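THE DRAWER TEST

Two arms, three grippers, one stubborn cabinet and a great deal of tea

By Akinyi Lyimo

I should say straight away that I can't open my own kitchen drawers without a fight, so I had some sympathy for the arms.

I'd gone to spend a few days with Wekesa Mrema and Anikó Vörös, who test grippers for a living at a small outfit called Zimton. They'd been asked to pick one for a two-armed robot meant for tidying up in sheltered flats, and they had three on the shortlist: the Sang, which has two flat parallel fingers, the Clurnska, which has three bendy ones, and the Cernusis, which looks like something you'd use to get olives out of a jar. I liked the Cernusis at once. Anikó told me not to get attached.

Most of the work happens in simulation these days. You build a pretend table and a pretend cabinet, load up the arms, and let them have a go at the same job over and over while you get on with your lunch. Wekesa had set up 3,330 runs by the time I arrived on 11/4/21, and he was already cross with the first batch. The Clurnska had been sinking its fingertips into the front of the drawer as if it were butter, and he'd had to throw the lot away and start again with stiffer contact settings.

So I sat down next to him and watched. I'd expected something like a video game, and for the first ten minutes it was! Then you start noticing how much fuss there is over small things. Where does the arm wait between tries? How far should the drawer come out before you call it open? Wekesa and Anikó had a proper argument over that last one, and it went on through two pots of tea.

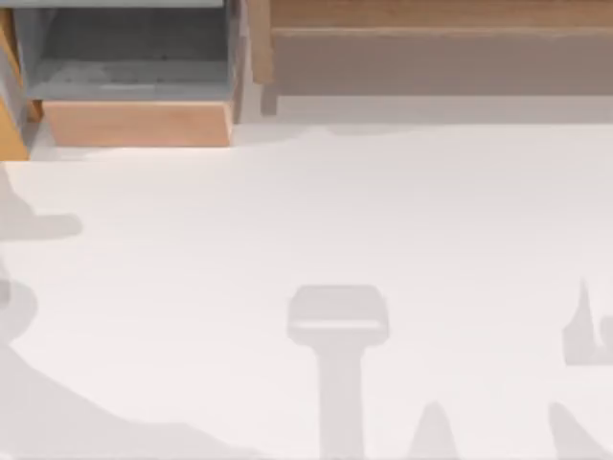

Anikó's big worry was the view. The robot decides what to do from its cameras, and she reckons people spend far too long on the fingers and hardly any time on what the thing can see. She had two set-ups to compare, one with soft lighting and one with the shadows switched on, and she made me guess which would give the Sang more trouble. I said shadows. I was right, which pleased me more than it should have. With shadows on, the Sang got the drawer open in 2,388 of its runs, and it had done noticeably better without them.

"That's the number I trust," she said. "Real flats have lamps."

The Clurnska was gentler and a good deal slower. It took 42 seconds on a typical go, where the Sang took 37, and five seconds doesn't sound like much until you're sitting there willing it to get on with it. My beloved Cernusis kept closing too early. Jabari Rweyemamu, who writes the controller code, came over to look and muttered that he could probably fix it with a longer delay, then went off and did something else entirely.

I asked whether any of this would hold up on a real cabinet. Wekesa pulled a face. Real drawers stick, he said, and they swell in damp weather, and somebody has always overfilled them with batteries and takeaway menus. They'll run the best two on proper hardware next, with a second-hand unit that Bakari Mussa found for them, and he's promised me it's a really awful one - it needs a hip as well as a hand.

For now the Sang is in front, with the Clurnska still in the running because Anikó likes how it handles cups. The Cernusis is back in its box. I did ask if I could have it for the olives, and Wekesa said he'd have to check the loan agreement.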